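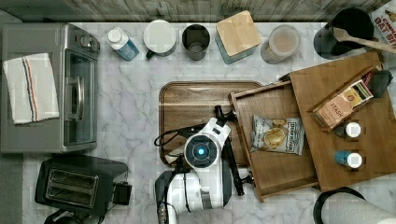
Arm takes over setup in the Warnov kitchen

The robot arm in the Warnov break kitchen now handles morning restocking. It works through the shared counter, moving snacks, tea and small jars between the trays and boxes. The kitchen serves 56 people on 4 floors.

Tülin Uysal, who runs facilities, says her team's hours stay the same. The early shift now starts at 7:30 and spends the time on repairs and room requests – work that used to slip to the afternoon. One person still checks the counter before it opens. 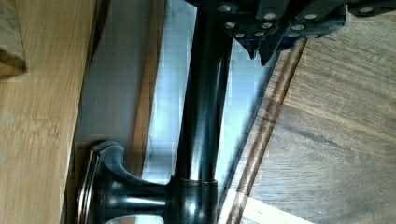

The gripper at work beside a black metal fixture and a walnut-colored board.

Please leave trays where you find them. Problems with the arm go to the facilities desk, extension 550. The Koivisto kitchen is next, in September.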